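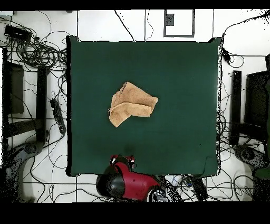

What does a robot have to know before it can fold a towel?

Mostly where the corners are. Once it has two corners of one edge, the rest is a pretty short list of moves, and finding those corners in a heap of cloth is the part that eats up our days. The method we're working on learns it from people: somebody steers the arm through the job, we record the whole thing, and the model picks up the habits of whoever was steering.

Which is why I'm writing, because we need more somebodies!

I'm Cadi Jarman, I run the cloth handling study at Jalance, and I'm looking for 6 people to come in and teach our arm to flatten and fold towels. You don't need an engineering degree. You don't need to have touched a robot before (I'd kind of love it if you hadn't). Our first round used only people from the lab, and Afshin Mirzaei, who trains the models, noticed they all folded pretty much the same way. The model got good at that one way and fell apart on everything else. So we want left-handers, people who grew up folding in thirds, people who shake first and smooth later, all of you.

We have 1204 recorded runs from that first round and want to add 2000 more. Each run starts with the towel dropped in a heap on a green table. You move a hand controller, the arm follows, and you keep going until the towel is flat or you give up. Giving up is fine, we keep those too.

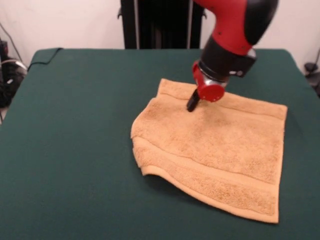 The terry ones are harder than they look, by the way. Thick pile grips the tablecloth, so if you drag from one edge the far side tends to bunch up, and you end up going back and forth between pushing and pulling. Most people get the feel of it by the second afternoon. I was slower than that and they still let me run the study.

The practical stuff. Sessions are on Mondays, starting at 1 p.m., three hours with a long break in the middle. You'd come for eight of them, beginning in October. Pay is hourly, same rate for training time as for recording, and Ardalan Ghasemi will send you the current rate and the paperwork before you agree to anything. We record the arm, the table and your controller movements, no audio. You can quit whenever you want and still get paid for the hours you did.

You should be 18 or over and OK with standing or sitting on a tall stool for a while. If you get motion sick from looking at screens, tell us, we can set you up right beside the table. Glasses are no problem.

To sign up, write to Malathi Achari at the Jalance front desk with "towels" in the subject line. Tell her which hand you write with and how you fold a bath towel at home, in a sentence or two, please don't send a video. She'll get back to you with a time to come try the controller for twenty minutes. That visit is paid too.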